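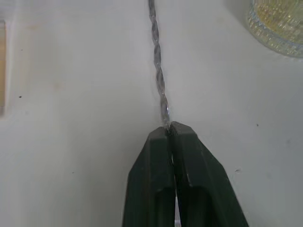
Arach fingertips on a twisted wire, wrist camera view. The wire sits right in the seam between the two tips.

Gripper gallery: the Arach soft fingers from Idier

I've had a set of the Arach fingers on my arm since November, and I keep getting asked what they're like, so I figured I'd put up a page with a picture and write down everything I'd tell you if you were standing in my workshop. Fair warning, I like them a lot, and I paid for them myself.

Quick background for anyone who landed here from the parts page. Idier sells the Arach as a bolt-on finger kit. You get 2 fingers, a small bag of screws and an adapter plate, and you pick the plate when you order. Mine is the Grerwood plate because my arm is an old Grerwood that I bought used. The kit was 58 dollars plus shipping. There's a wider version too, but I haven't tried that one and I don't really have a use for it.

What you see at the top is the kind of job I bought them for. I make wire hangers and little frames for a friend's plant stall, and the arm's whole life is picking up a piece of twisted wire and handing it to the bending jig. Twisted wire is a pain to grip! It's skinny next to the fingers, it's shiny, and the strands make a spiral so it wants to roll like a screw. With my old flat pads I lost pieces all day long.

A few things I'd point out if you're shopping:

The tips. They're squared off with flat tops, and the faces near the end angle in toward the middle. I approach from the end of the wire and close, and that's the whole move. No fancy wrist angle needed. The gap between the fingers opens up a bit lower down (look for the sliver of white table showing through), so I try to keep all my contact up high near the tips. If you grab too deep with thin stuff you'll have a bad time.

The shape. Each finger has a channel running down the inside, so it isn't a solid chunk. I was nervous about that when I opened the box - they looked kind of flimsy to me - but I haven't managed to break one yet.

The color. Mine are a very dark green, matte, and I was worried that would be hard for the camera to pick out. On a white table it's the easiest thing in the world. Silver wire on white is much harder, and if your camera has trouble there, I'd turn off the one bright lamp and use softer light from above. Those bright highlights on the strands are still there, but my software copes with them now.

Wear. See the little pale scuff on the inside of the right finger? Doesn't bother me, the grip is all at the tips. The green has gone slightly worn-looking in general, and if you're somebody who needs tools to look new, get the spare set.

Frayed ends. You can spot a few stray bits of wire sticking out right by the grip. I trim mine before a big run if I'm feeling patient. If I'm not, I just run it, and the fingers mostly don't care. Wipe them down afterward though, and please wear glasses when you do.

My table could use a wipe too, I know.

Numbers, for the people who always email me about numbers. My longest run so far was 200 pieces in one evening, and I had 4 drops. I'll take it. I was using the slow closing speed the whole time, and I'd start there if I were you.

Stuff I don't love. The screws are tiny and the driver isn't included. The instruction sheet is one page and the drawing of the plate is upside down compared to how it really goes on, which cost me a good half hour and some bad words. I wrote to Idier about it and got a nice reply, so maybe it's fixed by now.

I also tried the Yao fingers before these. They're fine for boxes and blocks, and they're cheaper, but on wire they slid all over. I sold them on. If all you ever pick up is boxes, save your money and get the Yao.

More pictures when I get the bending jig cleaned up. If you've got the wide Arach set and you've used it on anything thinner than a pencil, write me, I'd love to hear how it went.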